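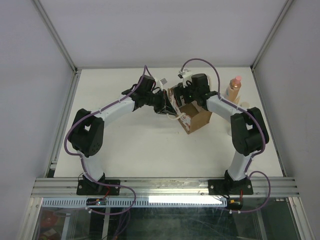
Our historical society is preparing a small reading alcove for fragile letters and account books, and we would be grateful for advice on wall color. The alcove will hold one table and one chair, and it has no window. One member favors a white tabletop with plain white walls on three sides, much like the one in the photograph, on the grounds that it would make the best use of a single ceiling light. Others fear that readers will tire quickly with so much white around them. The collection consists of 148 letters, most of them in faded brown ink, and a reader may be seated for a full morning. Would a soft gray be preferable, and should the paint be flat or satin?
Posted by Tonantzin Espinoza, Barkau Historical Society

Chaminda Ranasinghe
The choice of finish deserves more attention than the choice of color. A satin or semigloss wall beside a reader will throw the light back at an angle, and faded ink is hard enough to read without it. I would recommend a flat paint on all three walls. The same applies to the table: a shiny white top will show the reflection of the lamp directly behind the page.
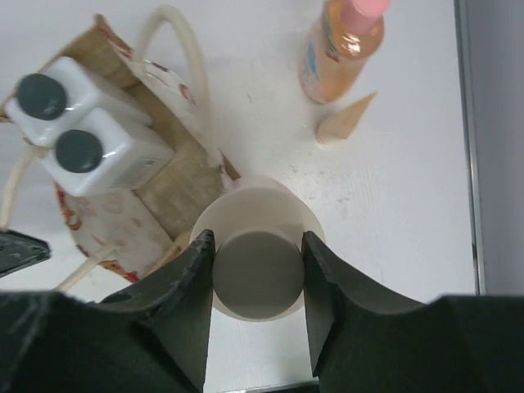 As to color, our reading room at Murakami Hall was repainted in October in a pale warm gray – lighter than the sample card suggested – and complaints of eye strain have been few. We kept the ceiling white. Should the society prefer to retain white walls, a gray blotter or a sheet of felt under the documents will give the eye a place to rest. Please ask for unbuffered, undyed material if it will touch the letters, as some craft felts shed color.

Paint a large board first and leave it in the alcove for several days. Small sample cards are of little use in a room with no daylight.

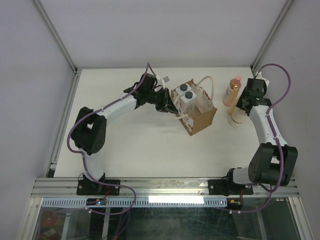 New paint should also be given time to air out before any paper is brought in. We waited four weeks, with the door open and a fan running.

Vicente Figueroa
White is fine. We have had it for years. Get a dimmer.

Yasuo Sugiyama
I concur with Mr. Ranasinghe on flat paint, with one reservation: it marks easily where chair backs touch it. A narrow chair rail solved this for us. The dimmer is also a sound suggestion, provided the bulb is rated for one.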